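Boards > Local Government > Elections and Recounts > Plurmont Township

Thread: Plurmont recount, are the unsealed pouches a real problem or not?

ridgeline_tom wrote:
I went to the Monday canvass session and came away with more questions than I had going in. The margin for the township supervisor seat is 461 votes. Živković's people filed for a recount of the Istton precincts on the grounds that six of the ballot pouches came in without a numbered seal. The county says the seals were left off by poll workers at the end of the night and that the ballots inside match the poll book. Has anyone here worked a recount where this came up? I want to know what normally happens, and I don't need to hear who you voted for.

marlow_k wrote:
I worked two recounts in a different county, same state. A missing seal does not throw out the ballots. What it does is move the pouch to a separate table, where somebody compares the number of ballots to the number of signatures in the poll book. If they match, the ballots get counted and the missing seal is written up. If they don't match, both sides get to argue in front of the judge.

The lawyer for Živković knows this. He has been saying "unsealed" at every chance because it sounds like "tampered with." Those are two different claims and he has only offered proof of the first one.

paperballot88 wrote:
That is a pretty generous way to look at it. The whole point of the seal is that you can tell if the pouch was opened. Without it you are taking the word of whoever drove it to the county building. Matching the poll book only proves the number is right. It does not prove they are the same pieces of paper.

I'm not saying anyone swapped them. I'm saying the county can't show they didn't, and it is the county's job to show it.

marlow_k wrote:
Six pouches out of Istton hold maybe 400 ballots together. Even if you threw every one of them out, and even if every one was a vote against Živković, he still comes up short of 461. So the remedy he is asking for does not change who won.

paperballot88 wrote:
He is asking for all of the Istton precincts to be recounted by hand. That is more than 2000 ballots. You are only talking about the six pouches.

marlow_k wrote:
Right, and the petition uses the six pouches to get to the other ones, which were sealed. I don't see how you make that jump.

h_dervishi wrote:
Haris Dervishi here, I use my own name on this board. I was a precinct judge in Istton for the primary but did not work this election. The closing procedure is part of the problem. At the end of the night you have two people who have been there since 5 a.m., and the seal log is still a paper form with a carbon copy. You write the pouch number, the seal number and the time, and both of you sign. If you run out of seals you are supposed to call the county and wait. I can believe somebody didn't wait.
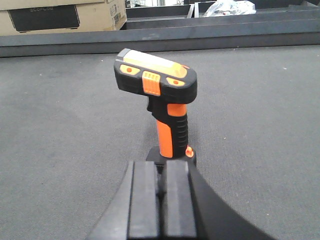 The paper log should have been gone years ago. Zimolel, the next county over, puts a barcode on each pouch and each seal and reads them in at the precinct and again at the county door, so a pouch with no seal gets caught that night and not a week later. It is not exotic equipment. A handheld scanner like the black and orange one, with a pistol-style handle, would do for a precinct. We asked for them after the primary and were told to put it in writing. I did put it in writing and I have not had an answer.

ridgeline_tom wrote:
Thanks, that is the kind of thing I was after. Did the county ever say what it would cost?

h_dervishi wrote:
No. They said it would be looked at with the next budget.

old_creek_road wrote:
I don't agree that scanners fix this. Zimolel had a recount two years ago and the argument there was that the log showed one pouch read in twice. The losing side made the same speech about tampering. If a candidate wants to contest, there will always be something. What matters is whether the judge asks for evidence.

h_dervishi wrote:
A double read you can explain from the times in the log. A blank line on a carbon form you can't explain from anything. I would rather defend the first one.

paperballot88 wrote:
Agree with Haris on this. And marlow_k, for the record, I think Živković lost. I still want the hand count. If the numbers hold, people in Istton can quit arguing about it.

marlow_k wrote:
They won't quit arguing, but fine. I'd support a hand count of the six. Not the rest.

ridgeline_tom wrote:
The hearing on the petition is at the county building at 9 a.m. and it is open to the public. I'm going and will post what the judge says about the scope.

Comments (3)

gwen_p: My mother votes in Istton and got a call asking her to sign a statement about the pouches. She never saw a pouch. Be careful what you sign.

tallyman: The seal numbers are public record. Ask for the log and see which lines are blank.

southfork: Is the hearing upstairs or in the annex? The notice gives both.

Contact the moderators | Copyright Plurmont Community Boards | Back to top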